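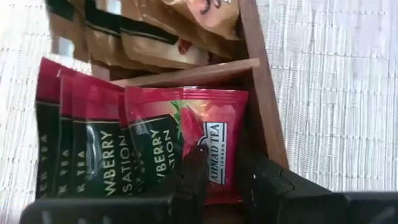
A divided wooden tea box with strawberry sachets stored upright in the lower compartment.

News > Catering and Rooms > Supplies

14 shares | 3 comments

Illthorpe meeting rooms to use divided tea boxes from September

Loose tea packets in the meeting rooms at the Illthorpe conference centre will be replaced by wooden boxes with fixed compartments from September, under a revised supplies standard issued by the catering office. The change covers 32 rooms on the ground and first floors. The restaurant and the staff canteen keep their present arrangements.

The standard sets out how the boxes are to be filled, where they are to stand and when they are to be checked. Sachets must be stored upright on their short edge, all facing the same way, with one flavour to a row. Laying them flat is no longer permitted. The office says flat stacks were slow to check, as the lower packets could not be identified without lifting out the ones on top, and they tended to slide across one another when a tray was carried.

Individually wrapped sachets only are to be used. Foil packets are preferred to paper ones, on the grounds that the rooms are opened irregularly and a box may stand for several days between bookings. Unwrapped bags, including those supplied in cartons with a tear strip, are to be used up in the kitchens and not reordered for the rooms.

Fruit-flavoured black teas, such as the Ahmad Tea Strawberry Sensation sachets, are to have a row of their own. They must not share a row with plain black tea. Stock returns from last winter showed that mixed rows led to packets being pulled out, read and put back in the wrong place, after which the refill sheet no longer matched the contents. Herbal infusions are treated in the same way. Where a compartment holds only one flavour, the row may be left short, and packets may lean against the divider or the wall of the box. Packing them tightly enough to stand straight is discouraged, as this creases the foil and makes the first packet hard to remove.

The boxes come from Zovonier, which also supplies the centre's cutlery trays. They are wooden, with a plank divider between compartments. The supplier's care sheet asks that they be wiped with a barely damp cloth and dried at once. They are not to go through the dishwasher or be left on a wet draining surface. The inside is to be brushed out at each full refill so that tea dust does not collect in the corners.

Boxes are to stand on a tablecloth or a cork mat and must be at least an arm's length from the urn. Steam was the main cause of damage during a trial held in the Carbone suite, where two boxes kept beside the hot water developed raised grain along the lid edge. Both were sanded and returned to use. No damage was recorded on boxes kept at the far end of the table.

The trial used 17 boxes over one season. Staff recorded the time taken to check each room and the number of packets thrown away because of torn or dirty wrappers. The catering office reports that 404 packets were discarded in the season before the trial, but has not yet published a matching figure for the trial itself, as two rooms were closed for part of it and the returns are incomplete.

Refills will be done from the first-floor store, which is to hold a working stock of 700 sachets. The store is checked at 3 p.m. on working days. Requests made after that time are met the following morning. Rooms booked for evening use are to be filled at midday, and the box is to be closed until the table is laid.

Stock will be recorded on Trultik, the ordering system already in use for milk and biscuits. Each box is entered as a separate item, with a line for every row. Staff enter the flavour and the number of packets added. Opened or damaged packets are entered as waste and are not put back in the box, even where the bag inside appears sound.

Sugar, sweetener and stirrers are outside the standard and must not be kept in the tea boxes. Separate bowls remain in use for these. A request from the first-floor team for a third compartment, to take decaffeinated tea, has been passed to the supplier. Until a reply is received, decaffeinated sachets are to be placed in the upper compartment at the end nearest the wall, with the name on the packet facing outwards.

Copies of the filling guide are held in both kitchens and in the first-floor store.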